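How to Write a Public Comment on a Water Permit (and Get It Into the Record)
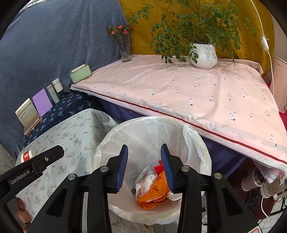
My first public comment was four pages long and I was so proud of it! It was for the Rotley compressor station permit, and I wrote it in one sitting, furious, with the word "disgraceful" in it at least twice. Ilona Dudás, who used to review these things for a living, read it at my kitchen table and asked me which section of the draft permit I was talking about. I had no idea, I hadn't opened the draft permit. So my advice for your own angry first version is to write it, enjoy it, and then drop it in the trash. Then start on the one you're going to send.

I've now done this for three projects, most recently the Pennington pipeline crossing, and I'm writing down how I go about it so I can stop typing it out in emails. I'm not a lawyer. Your state will have its own rules, so check those first.

Find the notice

Everything starts with the public notice. It's usually a page or two, and it's on the permitting agency's website (try searching the name of the company as well as the name of the project, I lost an evening on Pennington when it was filed under Ondari the whole time). Copy these down somewhere you'll find them again:

The permit or docket number
The closing date and the hour it closes
Where comments go, and whether email is okay
The name of the contact person
Whether there's a hearing, and how to sign up to speak

Watch the hour. Some close at 4:30 in the afternoon and some at midnight, and the notice is the only place I've ever seen it spelled out.

Get the draft permit and read the right bits

The Pennington draft was 122 pages, and no, I didn't read them all. I read the project description, the conditions, and anything with a map. Then I searched the file for the name of my creek, the name of my road, and the words "dewatering" and "monitoring." That got me nine places to look at, and I printed only those.

If the draft refers to a report that isn't posted, email the contact person and ask for it. Be nice! Mine sent the soil borings the same afternoon. If you get told to file a records request, do it right away and mention in your comment that you asked and when.

Pick one or two things

This was the hard part for me. I wanted to talk about climate and the county board and the trucks. But a water permit covers water, and the person reading can only deal with what the permit covers. For Pennington I stuck to the crossing method and the monitoring afterward.

Ask yourself what you know that the agency might not. Shazia Butt lives just downstream and has kept a notebook of when her yard floods, with dates and depths measured on the same fence post. Her comment was half a page plus copies of the notebook. It got a longer written response than mine did, and I'm only a little bitter.

Write it

I use the same order every time:

First line: the permit number and whether I want it denied, changed or approved as is.
Second line: who I am and where I live in relation to the project.
Then, for each point: the page and section, what it says, what's wrong or missing, what I'd like it to say instead.
Last: a request to be notified of the decision.

The "what I'd like it to say instead" part is where most people run out of steam. Try to write the sentence yourself. Mine was "The permittee shall sample upstream and downstream of the crossing monthly for two years after construction," and a version of that did make it into the final conditions (one year, but still).

Keep it short. My Pennington comment was 731 words and that felt long. If you're attaching photos or records, label each one with a number and mention that number in the text.

A word on form letters

The Bimeck storage project drew 1459 comments, and a big share were the same letter with different names at the bottom. Those got grouped together and answered as one. Sign one if you like, I have, but if you've got twenty minutes, write your own couple of paragraphs too.

Send it and keep proof

Send it at least a day early. Save it as a PDF, put the permit number in the subject line, and ask for a confirmation. If nothing comes back by the next business day, call. Keep the sent email and the confirmation in one folder, along with the notice. In a lot of places you need to have commented in order to challenge the decision later, so you'll want to be able to show that you did.

After that you wait, and it can be months. I have a reminder set to check the Pennington page every other week, and the last thing posted was the response to comments, in January 2025.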